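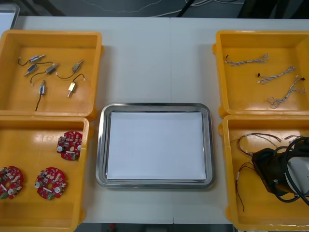
*Quatre bacs jaunes et un plateau en inox sur une table blanche.*

# Corpus Garnska - sermons et prises de position en contexte électoral

Le corpus Garnska rassemble des textes religieux francophones où il est question de vote, de partis ou de devoir civique : sermons, lettres pastorales, éditoriaux de bulletins paroissiaux, billets de blogs tenus par des pasteurs ou des laïcs. C'est un projet que je porte depuis longtemps et je suis vraiment heureux de le voir enfin utilisable par d'autres que moi !

La version actuelle contient 944 documents. Parmi eux, 564 sont des sermons transcrits, 122 sont des lettres pastorales, et le reste se partage entre éditoriaux et billets.

## Pourquoi ce corpus

On parle beaucoup de ce que les Églises disent en période électorale, et on cite presque toujours les mêmes phrases, les plus fracassantes. Or la lecture suivie des textes réserve de belles surprises. Tel prédicateur passe vingt lignes sur l'impôt dû à César et trois mots sur le scrutin. Tel autre ne nomme aucun candidat, mais son choix de lectures bibliques en dit long. Je voulais un matériau où l'on puisse étudier ces nuances, avec le texte entier sous les yeux.

## Contenu

Chaque document est un fichier texte en UTF-8, accompagné d'une ligne dans `metadonnees.tsv`. Les colonnes :

- `id` : identifiant stable, repris dans le nom du fichier
- `genre` : sermon, lettre, editorial, billet
- `tradition` : catholique, réformée, luthérienne, évangélique, autre
- `source` : Deris, Henriques ou collecte directe
- `scrutin` : local, national, aucun
- `consigne` : voir plus bas

Le fonds Deris est fait de transcriptions d'enregistrements, avec les hésitations et les reprises de l'orateur. Le fonds Henriques vient de bulletins imprimés puis numérisés, et il y reste des coquilles de reconnaissance de caractères, surtout sur les ligatures et les notes de bas de page. Je les corrige au fil de l'eau, les signalements sont les bienvenus.
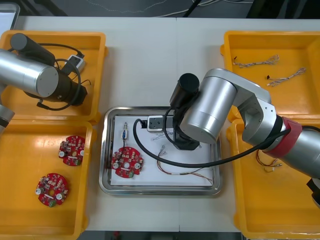
## Annotation

La colonne `consigne` est celle qui m'a donné le plus de travail, et le plus de plaisir aussi. Elle prend quatre valeurs :

- `0` : aucune allusion au choix à faire
- `1` : appel à voter, sans orientation
- `2` : orientation par thèmes (accueil des étrangers, école, bioéthique, pauvreté...)
- `3` : parti ou candidat désigné, en bien ou en mal

La frontière entre 2 et 3 est glissante. Quand un texte déclare qu'un chrétien fidèle ne saurait voter « pour ces gens-là » et que le contexte ne laisse qu'un seul parti possible, j'ai mis 3. Quand deux partis au moins restent plausibles, j'ai mis 2. Le guide complet est dans `guide_annotation.md`, avec les cas discutés lors de l'atelier de Lundport, qui ont fait bouger plusieurs règles.

Un lot de 100 documents a été annoté une seconde fois, sans accès à la première annotation. Les deux séries sont fournies dans `double_annotation.tsv`, désaccords compris. Allez les lire, c'est passionnant : presque tous portent sur l'ironie ou sur des prières d'intercession très chargées.

## Limites

Les traditions ne sont pas représentées à parts égales. Les Églises qui publient leurs prédications en ligne sont favorisées, et les petites assemblées sans site sont presque absentes. Il ne faut donc pas tirer du corpus des proportions valables pour l'ensemble des croyants. De même, un sermon écrit n'est pas toujours un sermon prononcé - plusieurs auteurs précisent qu'ils ont retouché leur texte avant publication.

Les noms de simples fidèles ont été remplacés par `[NOM]`. Ceux des responsables politiques cités sont conservés, sans quoi la valeur 3 perdrait tout son sens.

## Utilisation

Les annotations et le guide sont libres de réutilisation avec mention du corpus. Les textes restent à leurs auteurs et sont mis à disposition pour la recherche et l'enseignement. Merci de ne pas isoler une phrase pour mettre en cause une paroisse : citez le paragraphe entier et l'identifiant.

## Suite

La prochaine version est prévue pour mai. Elle ajoutera les annonces lues en fin de culte, un genre délicieux et très peu étudié, et une colonne pour les références bibliques. Si vous avez de vieux bulletins dans un placard, ouvrez un ticket, je réponds à tout le monde !

Ce site utilise des cookies pour mesurer son audience et améliorer votre navigation. En poursuivant votre visite, vous acceptez leur utilisation. Accepter - Refuser - En savoir plus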